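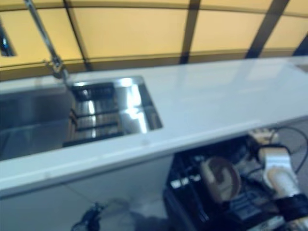
Kitchen counter and sink, with a robot arm at the lower right.

Teaching by demonstration (also "showing", or hand teaching) is a way of getting a robot to do a job by doing the job through it. I came to it by way of dishes, so expect a lot of plates in this entry!

There are two main styles. In hand guiding you grab the arm and walk it through the move. In remote control you sit off to the side and the robot copies you – slower to learn, I think, but your own hands stay out of the way. 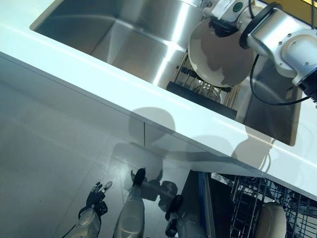 Reading time: 1 min

A plate held nearly upright over the slots of a drying rack is a good test, as the angle matters so much. My first set at Pultia had 135 tries, and the later Rallis set had nearly 1000 (I was very tired of plates by January). Shiny steel is a pain for the cameras too – see also Glare.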